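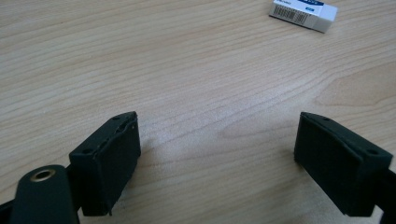
1/ OK I have to tell you all about my new favorite job. I spend my mornings teaching a robot to put an eraser in a case, and I am having the best time.

2/ No code from me, by the way. I hold a gripper in each hand and do the task myself, over and over, and the grippers record how I moved and what their cameras saw. Later that gets fed into training and the robot has a go with the same kind of fingers.

3/ I came to this from Carthorpe, where we did everything by remote control. You sat in a chair with two joysticks and the arm did its thing across the room, half a beat behind you. I was OK at it. Leidy Quispe was scary good at it. But it never felt like my hands.

4/ With the handheld ones it's so different!! You feel the table through the grip. You feel it when the fingers close on something soft versus something hard. My first day I picked up the same eraser for an hour and went home happy.

5/ The task has a name in our sheet, "Dunico 8," and it goes like this: case open on the table, eraser somewhere outside it, pick up the eraser, put it in the deep half of the case, let go, back off. When I do it with my bare hands I don't think about it for even a second. With grippers there is SO much to think about.

6/ Like the approach. If you come in flat, the fingers push the eraser away from you before they can close. If you come in too steep, you bump the table. Man-lok Yen showed me how to drop the wrist a little and open only as wide as you need, and my grasps got so much cleaner that afternoon.

7/ Or the speed! I was rushing at first (I wanted a high number, I admit it). Then Reinaldo Lopes played one of my recordings back for me at normal speed and I could hardly follow my own hands. If I can't follow it, what's the robot supposed to get out of it? So now I go at the pace of somebody setting down a full cup of coffee.

8/ Pauses are the sneaky part. If I stop to think halfway, the robot can learn to stop there too. We had an early version that would reach over the case, hang there, and hang there, and hang there... that was my pause! It had my pause! I was mortified and also kind of proud.

9/ What my two hands are up to at the start of a round, with the case open and ready:
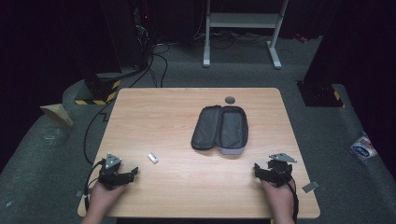
10/ Things I do before every round now, mostly learned from Mererid Ellis, who has been doing this way longer than me:
- open and close both grippers all the way
- check that the cables hang free and won't tug on my wrists
- start with the fingers open
- move the eraser to a new spot and turn it to a new angle

11/ That last one matters more than I expected. I'm a creature of habit and I kept setting the eraser down in the same place. The robot got great at that one place and terrible everywhere else. Mererid has me work from a list of spots now so my habits stay out of it.

12/ Mistakes, since a bunch of you asked: if I drop it and pick it right back up, we keep that one and tag it. Seeing a recovery is useful. If I knock the case sideways or forget which step I'm on, I toss the round and start over. Nobody gets mad about a tossed round.

13/ We hit 408 keepers on this task in March. The first 200 were slow going and the rest flew by once my wrists figured it out. (Stretch your wrists, people. Alcides Villca has a whole routine and he will teach it to you whether you ask or not.)

14/ And then came the first time I watched an arm do it by itself. It dipped its wrist on the way in. My dip, the one I got from Man-lok! The eraser went in a little crooked and I yelled loud enough that somebody came over from Laston next door to see what was going on.

15/ It still misses plenty. Eraser right up against the case is hard for it, so that's what I'm recording all this week, lots and lots of close-up starts.

16/ Next on the list is closing the lid and running the zipper with 2 grippers. I've tried it for fun and I'm so bad at it. Will report back. If any of you have taught a robot to do a zipper, please tell me which hand you start with!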